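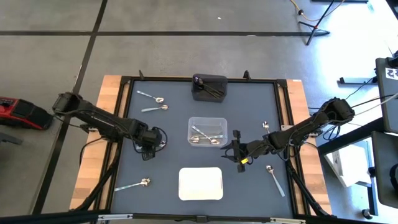
Silver spoons out on the navy worktop, with the clear container, the white tray and the black bin of utensils.

Totley's lending cutlery gets a proper sort-out

Anyone who has tried to borrow matching spoons for a big lunch in Totley will be delighted by this one. The Totley Party Cupboard, which lends cutlery and serving things to households and clubs in the area, has finished going through its whole collection, and the spoons are at last in one place again!

The cupboard now holds 1,909 pieces, all of them entered in a new list that borrowers can look through before they book. Most came as a single gift from Munteanu, the family restaurant that closed its upstairs dining room in February and wanted its cutlery to go on being used nearby. The rest had gathered over the years from house clearances, wedding leftovers and the odd tin of teaspoons left on the step.

Putting the two lots together was always going to be a bit of a puzzle. The restaurant's everyday pattern, known as Brunard, is plain with a slightly heavy handle (lovely to hold, and very good with a thick soup), while the older stock is a cheerful mixture. Until now a borrower who asked for dessert spoons might get both kinds in the same roll, plus a teaspoon or two for luck.

The new arrangement is much simpler. Spoons are handled first, as they are what people ask for most. Loose ones are laid out on the table and looked over, then put together by size and pattern. Tongs and other serving utensils are kept apart from table cutlery, so that a family wanting something for the salad doesn't have to rummage through teaspoons to find it. There are 176 serving pieces in all, and some of them are splendid – one ladle from the restaurant's kitchen could fill a bowl in a single go.

There is now enough Brunard cutlery to lay a full table for 200 people, with knife, fork, soup spoon and dessert spoon at each place. That is a huge step up. The largest booking the cupboard could meet before was a christening tea, and even then cake forks had to be shared between cousins. Summer street parties, school leavers' suppers and the bowls club dinner should all be well within reach, though not on the same evening.

Smaller bookings haven't been forgotten. The mixed pieces have been made up into 14 supper boxes, each meant for a table of eight, with teaspoons and two serving spoons included. No two are alike, and that is a good part of their charm. The box with the fiddle-handled spoons already has a waiting list, and the one with the very small, very pretty jam spoons will surely go the same way. 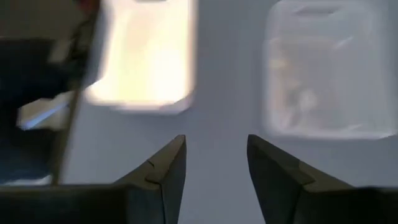 Pale grey and a warm yellow glow at Totley.

Shelving for the collection has come from Dokar, the joinery workshop on the same lane, which made the runs deep enough for two boxes and low enough for children to reach. The lowest shelf has been set aside for picnic things. Labels are written large, in thick pen, and give the number of pieces in each box so that borrowers can check them before leaving and again when they pack up at home.

Borrowing costs nothing for supper boxes. For the full Brunard service there is a small charge towards washing-up liquid and new tea towels, and bookings should be made two weeks ahead. Everything should come back clean and dry, with spoons all facing the same way if at all possible. Missing pieces need only be noted on the slip inside the lid; replacements are kept for the plain patterns, and a stray spoon can be handed in whenever it surfaces.

More of certain things would be very welcome. Soup spoons are still a little short among the mixed pieces, and there has never been a good cake slice. Lidded plastic boxes, long enough to take a dinner knife, are wanted too. Plates and glasses can't be taken at present, as there is no room for them on the shelves.

The list of boxes is pinned up inside the cupboard door, and printed copies can be picked up from the Dokar workshop during its usual hours. Bookings for the summer are open now.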